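Keeping small blocks and odds and ends in one shallow box
Posted by Ysaline Aubert in Sorting & Storage

I have around 80 little painted cubes for my kids' table games, and they live in a drawer with sticks, flat pieces and scraps of packaging. I'd love one open box per game that can sit on the table while we play. Do I need dividers? And is a dark box a bad idea?

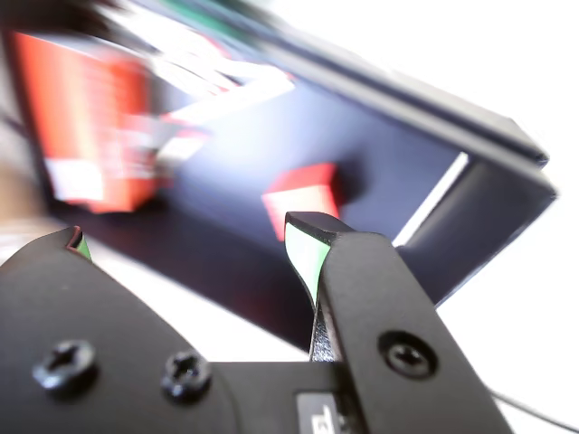 I looked at the Nesus trays, but they're deeper than I want and my youngest can't see over the side. Cardboard would be fine with me if it lasts until September!

Hussam Karaki
Oh, go with a gift box! The lid is the best part – flip it over, set the bottom half on it, and you have a sturdier tray for nothing. I love black inside, the bright colors just jump out at you and the kids find things so fast. I'd skip dividers for anything this small. Let the cubes share the floor with the flat pieces and keep long sticks along one side.

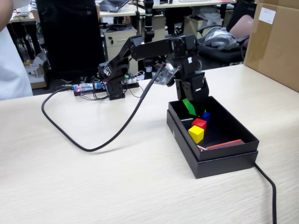
Cubes, a green piece and a long red-orange stick sharing one black box.

If it slides around, put a bit of shelf liner underneath. I bought a roll at Prondport years ago and I'm still cutting pieces off it.

Vimala Poduval
Agree with Hussam about the box, and I'd add a cleanup game. Before anything gets put away, the cubes go in a row on the table, one of each color. My grandkids adore this part (they argue over whether red or green goes first, every single time). Once the row is right, in they go – cubes last, flat stuff first.

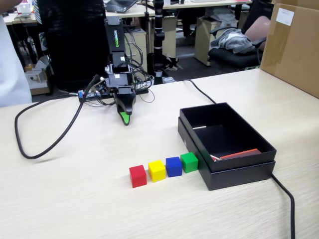 Leave the box right beside the row so little arms don't have to reach. We have 42 cubes and it takes us one song.

Hryhorii Stetsiuk
shoebox lid works too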